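The Used Strap and the Stranger Who Wouldn't Ship It

I sold my first thing online because I needed the closet space. It was a bass guitar strap, a nice one, and I'd worn it a grand total of two times. I listed it on a hobby forum on a Sunday night, went to brush my teeth, and came back to a message that said only "will u do trade." No item, no hello. I remember standing there with the toothbrush in my mouth thinking, trade for what?

That was the start of a habit that has now eaten most of my spare evenings. I buy and sell used music gear with people I'll never meet – pedals mostly, the odd practice amp, cables by the bagful – and I've come to love the classifieds section of an old-fashioned forum more than any polished selling app. The apps are fine! They take their cut, they hold the money, they send you cheerful little notices. But you don't get the people.

The board I live on is called Stiddale, and it looks the way the internet looked when I was in high school. Gray boxes, tiny avatars, a feedback thread for every member. Your whole reputation is one long page of strangers saying "good comms, fast shipper, A+." I read those pages the way other people read restaurant reviews. You want to see a bit of variety in there, different kinds of deals, different years. A page where all the praise came in during one week makes me close the tab.

The person who taught me how to read them is Zuzana Lukáč, who has been trading on Stiddale since before it had pictures. She has bought and sold up to 2000 items there, and she still writes her listings in pencil first. When I finally got her on the phone for this piece she was in the middle of wrapping a delay pedal, and I could hear the tape gun going the whole time.

"People think the price is what you argue about," she told me. "It's shipping. They'll agree on the price in a minute and then fight for a week over the box."

She's right. I once lost the sale of a Mukine chorus pedal, a lovely purple thing with a cracked knob, over four dollars in postage. I wouldn't budge and neither would he, and we were both very polite about it, and the pedal sat on my shelf until February. I ended up selling it for less than his first offer. I still think about that guy.

Then there's the matter of who mails first. In a straight sale it's easy, the money goes and the box follows. In a trade somebody has to jump, and the custom on Stiddale is that the member with less feedback ships first. It feels terrible when you're new. My first trade was my Tanui overdrive for somebody's Tesov tuner, and I had exactly one piece of feedback (from the strap), so off my overdrive went into the unknown. I refreshed the tracking page at work, at dinner, in bed. The tuner showed up wrapped in a beach towel. I asked if he wanted the towel back and he said keep it, and I've got it still.

I've been burned too, though only once. Fifty bucks, gone, for a power supply that never came. The seller had a sad story, then a sadder one, and then no story at all. I'd paid him as a gift to save him the fee, so there was no getting it back. I don't do that anymore, for anybody, no matter how nice they are about it.

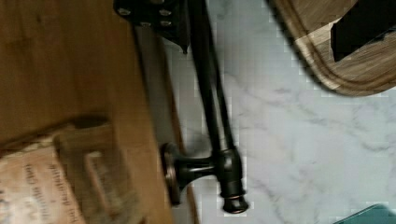 Should you ever ship first to a brand-new member?

I'd pass on it. Ask them to ship first or to pay through a service that covers the buyer, and if they won't do either one, wish them luck and move along to the next message.

Zuzana is a little softer than I am on this. She'll meet a newcomer halfway on a small trade, both boxes in the mail the same morning with photos of the receipts, and she says it has gone wrong for her so rarely that she can't get worked up over it. I tried it her way last month with a patch cable. It arrived, and mine arrived, and he left me a feedback line in all capital letters that I'm embarrassingly proud of.

I've got an amp to list tonight. Price is firm, mostly. No beach towels.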